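Gerlach sneak past Falard in the opener

September 9, 2025

I'd barely found my seat at Zoltevine Park on Saturday when Falard were already over the line. Three minutes gone, home crowd going nuts, and I wrote "long afternoon for Gerlach" in my notebook. Shows what I know! Gerlach hung in there, scrapped for everything, and went home with a 22-20 win that I'm still trying to make sense of.

The club says 622 of us came through the gate, a nice bump on last year's opener, and for half an hour most of them had plenty to shout about. Falard's forwards were rolling and their backs kept finding space out wide. A penalty and a second try, converted like the first, made it 17-3, and I really thought that was that. 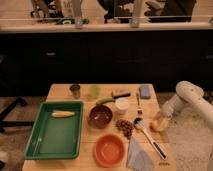

Corn on the green tray, with a peach-colored round item by the cutlery.

Then the scrum went sideways, in every sense. Gerlach brought on a fresh front row right after halftime (brave call, that early) and won three penalties in a row. They kicked to the corner, mauled it over, and kicked the extra points from way out on the left. Ten minutes later they did the same thing again, almost step for step, and we were level at 17.

Falard edged back in front with a penalty, 20-17, and you could feel the whole place breathe out. But they gave the ball away at a lineout with two minutes left, and Gerlach ran it back through what felt like a hundred phases before their winger squeezed in at the flag. The conversion slid wide and it didn't matter a bit - the visiting bench was already on the field.
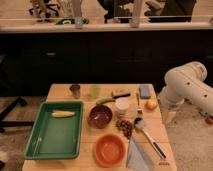

Corn again, plus a dark maroon bowl.

I'll say this for Falard, they were the better team for 47 minutes. They just need somebody to settle that lineout, and soon. Their next game is away at Ukow, on a field that's never kind to anyone who likes to throw the ball around.

Gerlach get a week off, then host Zoltevine's second team in the cup. The return match with Falard isn't until November, and I've already told my family I'm busy that day. Season tickets are still on sale at the clubhouse, and the bar is open on practice nights.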